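Folding Printed T-shirts on a Bed: Comparison of Three Methods
Group 4, Textile Care and Household Practice, second-year project report
Authors: Jaruwan Kaewmanee, Darnell Greenberg, Valentin Dinu

1. Background

Most folding guides assume a table. In the homes we asked during the planning stage, clean laundry was nearly always sorted on a bed. A bed is larger than most tables but it gives under the hand, and the bedspread moves with the garment. We wanted to know whether the folding method that works best on a table is also the best one on a bed, and how printed shirts compare with plain ones.

The work was limited to short-sleeved cotton T-shirts in adult sizes. Shirts with buttons, collars or pockets were left out.

2. Method

Three methods were compared.

Method A (thirds). The shirt is laid face down, both sides are brought to the middle, and the body is folded up in three.

Method B (half and half). The shirt is folded down its length, sleeve on sleeve, then twice across.

Method C (roll). The shirt is laid face up, the sides are brought in, and the body is rolled from the hem to the neck.

Each shirt began as a loose heap, as it would come out of a basket. Timing started when the shirt was first touched and stopped when the folded shirt was let go. Each of us used all three methods. In total 54 folds were timed. The folded shirts were then stacked in a drawer insert sold under the name Kusora and left overnight. Creases were judged the next morning on a four-point scale agreed before the work began, where one meant no visible crease and four meant a crease that would need ironing.

Trials were held in the bedroom of a family home between breakfast and noon. The bedspread was left on throughout, as removing it would have changed the surface.

3. The surface

The bedspread is cream with pink and red roses and a border band running lengthwise. We first planned to use this band as a guide for squaring the shirts. In practice it was of limited use, as a crumpled shirt hides a good part of the pattern until it has been opened out. A dark shirt is easy to tell from the cream cloth, but its own side seams are hard to find. The navy shirt with the orange "FORGET THE HORIZON" print was the clearest case: the lettering gave the front and the upright direction at once, while the sleeves had to be found by feel.

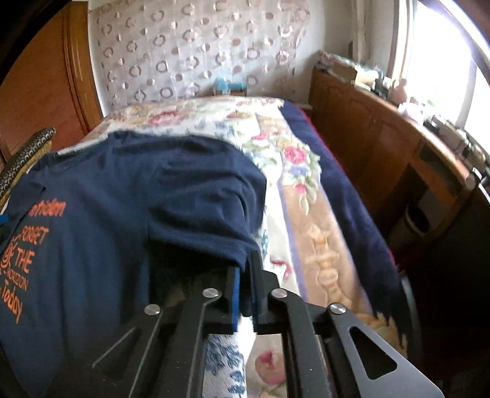
Valentin Dinu: I would start from the shoulder seam every time, whatever the print says. On a soft bed the hem drags the cover with it, and you end up straightening two things.

The point was tested in the second half of the trials. Starting from the shoulders took longer for the first movement but fewer corrections followed. It was adopted for all later folds, and the two halves are reported separately in the group's data sheet.

4. Results

4.1 Time

The median time for Method A was 21 seconds. Method B was faster in the hands of two of us and slower for the third, who had never used it before. Method C was the slowest on the bed. The roll sank into the mattress and loosened, and several rolls had to be started again.

4.2 Creases

Method B left a crease down the middle of the chest, which on printed shirts ran through the lettering. These shirts scored worst. Method A placed its long creases either side of most prints. Rolled shirts scored well where the roll was tight and badly where it was loose, so the spread for Method C was wide.

4.3 Print

Thick, rubbery prints resisted folding and sprang open slightly. Thin prints behaved like plain cloth. We had not separated the two kinds in the plan and had too few thick prints to give a figure.

5. Discussion

For a bed, Method A gave the best balance of time and crease score. The main loss of time in every method was the opening out of the heap, before any fold was made. A shirt with one sleeve folded over the body needed an extra movement, and this movement often shifted the bedspread.

Crease scoring was done by the same people who had folded the shirts. Darnell Greenberg scored a part of the stack a second time without knowing the method, and his scores agreed with the first set in 70 per cent of cases. The disagreements were mostly between grades two and three, and the wording of those grades should be tightened.

6. Further work

A repeat on a bare mattress would show how much of the difficulty comes from the cover. Long-sleeved shirts should be added, and thick and thin prints treated as separate groups. The drawer insert should also be tried at half load, as the lowest shirts in a full stack were pressed flatter than those at the top.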